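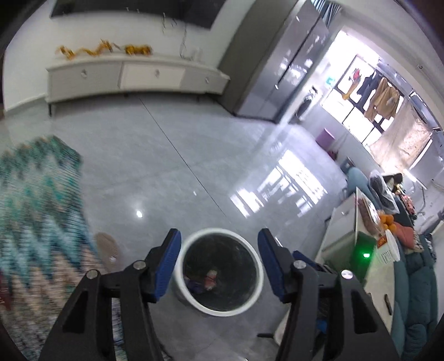
Re-grouting a tiled floor, part 2: joints, sealer and drying times

Part 1 covered getting the old grout out. I said I would write up the rest once the floor had been through a winter, and it is now June, so the results are in.

The area is the open kitchen and the strip running through to the back door. The tile is large format and polished, laid before we bought the place. The original joints were narrow and had gone patchy, light near the door and almost black near the sink. Cleaning evened out the colour for a week or two at a time.

Joint depth

The usual advice is to clear at least two thirds of the tile thickness. I managed that on most joints with an oscillating tool and a carbide blade, then finished the corners by hand. Where the blade would not go under the cabinet kickboards I took the kickboards off. They are only clipped on. Vacuum twice, then wipe the joint walls with a damp sponge and leave them overnight.

I measured 50 joints with a depth gauge before mixing anything. Three were too shallow and had to be done again.

Mixing

I used an unsanded cement grout from Naidoo, the tile place on the Tevcombe road. Yutong Liang at the counter talked me out of sanded, as the sand can scratch a polished face and the joints were under 3 mm anyway. Add powder to water, mix slowly, leave it to slake for 7 minutes, mix again. Do not add water afterwards to loosen it. I did this with the second batch and those joints dried visibly paler.

Colour is worth a test. The sample card showed a mid grey, and the cured grout is a good shade lighter than the card. Erdal Bilgin, who did the same job next door, went one step darker than he wanted and ended up with what he wanted.

Application

Work in sections of about a square metre. Hold the float at a steep angle and push diagonally across the joints, otherwise the edge drops in and drags the grout out again. First wipe when the surface has firmed up but still takes a thumbprint. Rinse the sponge constantly and change the water more often than seems necessary – grey water is what causes the haze.

On polished tile the haze shows up worst against window light. I checked for it in late afternoon, from a low angle, and found several patches I had passed as clean at midday. A dry microfibre cloth took off nearly all of it. The remainder came off with a diluted sulphamic acid cleaner after the grout had fully cured.

Sealing

I waited well past the minimum on the packet. The sealer is a water-based penetrating type, run along the joints with a small brush and buffed off the tile before it could dry. Two coats. Water still beads on every joint except the two in front of the sink, which I will redo.

Rugs stayed up until the second coat had cured. A rubber-backed rug on a fresh joint traps moisture and can leave a mark.

Costs

Grout, sealer, blades and sponges came to $846. The one quote I got for the whole job was $1704, not including moving the fridge. The blades were the largest single item and I would buy fewer next time.

Part 3 will be the silicone at the perimeter, which I have so far done badly.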